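Home Notebook Bench log Recipes Older entries Search

Natural dye notebook: onion skins again, Jun 21, 2019

A long and rather happy day at the dye bench, and I want to get it down before I muddle the pots in my head. 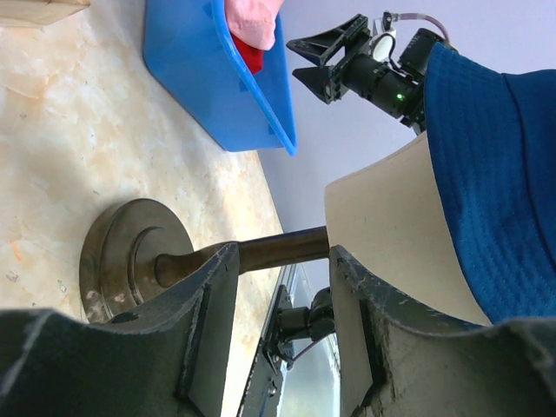 Onion skins, second go

Hoi-yan Choi very kindly saved me a whole bag of skins from her kitchen (mostly brown, a few red ones that I picked out and kept for another day). I weighed out 35 g of skins for 100 g of the Narkby wool, which is a good deal less than I used in April, when everything came out such a fierce orange that I could hardly look at it! Simmered the skins for about 2 hours, strained them through the old muslin, and let the pot cool before the wool went in.

The wool had its alum bath yesterday and sat in a damp towel overnight. I meant to rinse it twice and only did it once, so if the colour turns out patchy that may be why.

First skein is a soft, warm gold, very like the crust on a custard tart, and I am delighted with it. The second went into the same pot afterwards and is paler, with a greenish cast I didn't expect. Perhaps the water? I filled that one from the yard tap and the first from the kitchen.

To do: snip a bit of each for the window test, and label them properly this time. Hoi-yan wants to try the red skins with a pinch of iron, so please leave the small enamel pan free for her on Monday.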